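I finally did it, I kept a sourdough starter alive through a whole winter! It came to me in March as a spoonful of gray paste in a jam jar, a gift from Drita Georgiev two doors down, and I was sure I'd kill it by the weekend. (I have killed mint. Mint!) But it's still going, it smells like green apples, and I bake with it twice a week now.

What changed everything for me was switching to a stiffer dough. I'd been following a recipe from an old Lultham bakery pamphlet that wanted so much water the loaf basically poured itself across the counter. Then I cut the water back, went to 500 grams of flour and let it rest 30 minutes before the salt went in, and wow – the dough held a shape. I could pick it up! I danced a little.

The second thing was patience with the fridge. I used to bake the same day because I wanted bread the same day, which is fair, but an overnight rest gives you a crust that crackles when it comes out, and a flavor I'd only ever had from the good stall at the Aratdale market.

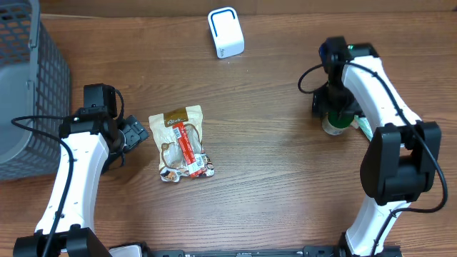

The folding is my favorite part. I do 3 rounds, wet hands, pull a side up and over, turn the bowl, do it again. The first round feels like wrestling soup and by the last one it's smooth and bouncy and kind of alive. If yours still feels slack, give it another half hour on the counter before you worry. My kitchen is cold in the mornings and I've had dough take 2 hours longer than the recipe says, and it came out great.

Flour matters more than I expected, too. I tried a stone-ground rye from Janevski mixed in with my regular bread flour, only a handful, and the starter went wild for it. Doubled before lunch! Next I want to try a seeded loaf with toasted sunflower and a bit of honey, so if you have one you love, please send it my way.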